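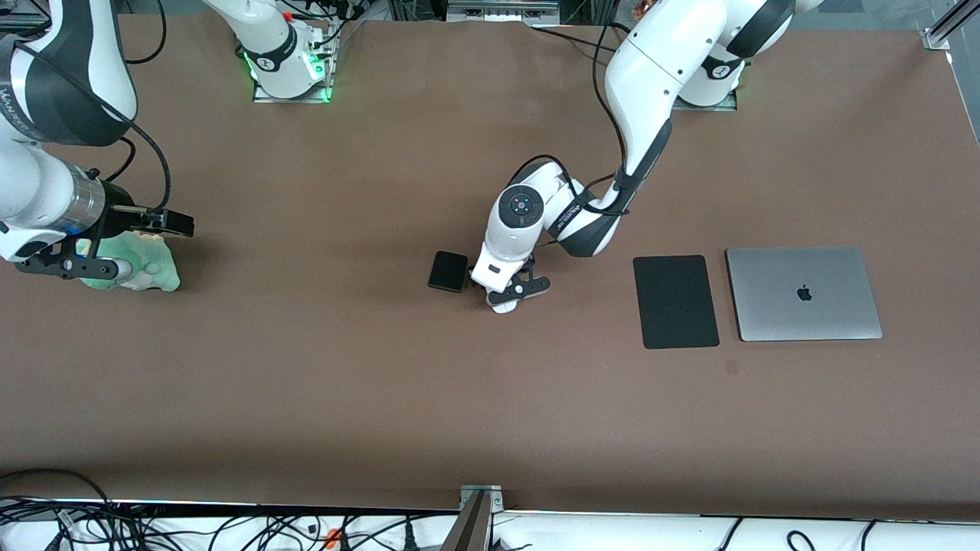
Colour Fastness and Seam Strength in Low-Cost Pile Fabrics
Project report, second year, Textile Materials module
Shahzad Hashmi and Timo Eichhorn

1. Purpose

The project compared two polyester pile fabrics sold by the metre for soft furnishings and toys. The supplier, Rendwood, lists them under the names Caltus and Drokia. Caltus is a short pile on a warp-knitted ground. Drokia has a longer pile on a weft-knitted ground and costs less. We wanted to find out whether the lower price shows up in washing and at the seams. Both were bought in green, as mid-shade greens had given uneven results in last year's project.

2. Materials and preparation

Fabric was conditioned in the test room overnight before cutting. Strips were cut along the wale direction with a rotary cutter from the back, so that the pile was not trimmed. Seams were sewn with a plain lockstitch in spun polyester thread, 20 mm from the edge. Half the seams were sewn with the pile brushed away from the stitch line and half without brushing.

Washing was done in the Oddsson drum machine in the basement laboratory at 50 °C, with the standard powder and no softener. Samples were line dried indoors. Tumble drying was left out of the plan after a trial piece of Drokia matted badly.

Shaped goods behave differently from flat strips. A curved panel is under tension in several directions once it is filled, and the ground shows between the tufts where the curve is tightest. Features added to the surface, such as stitched lines and patches in a second colour, also bring a risk of staining from the darker cloth to the paler one. For this reason a strip of undyed white pile was sewn to each green wash sample.
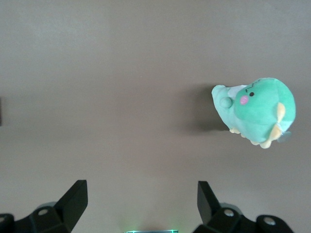
3. Results

3.1 Colour

Change of shade was judged against the grey scale by both of us separately, under the daylight lamp. Caltus was graded 4-5 by both. Drokia was graded 4 by one and 3-4 by the other, and the lower grade was kept. Staining of the white strip was slight for Caltus. For Drokia it was visible along the seam line and faded out within a few millimetres.

3.2 Seams

Mean breaking force was 1,330 N for Caltus and 1,010 N for Drokia. In Caltus the thread broke first. In Drokia the ground fabric tore beside the needle holes and the thread was intact. Brushing the pile away before sewing made no clear difference to either fabric, though it made the stitch line easier to follow.

4. Sources of error

The jaws slipped on two Drokia samples and these were repeated with rubber facings. Stitch length was set by the dial and not checked on the finished seam. The lamp was replaced in February, between the first and second grading sessions, and the Caltus samples were not graded again afterwards.

5. Further work

A smaller needle should be tried on Drokia, with the same thread. The wash test should be repeated on filled pieces with curved seams.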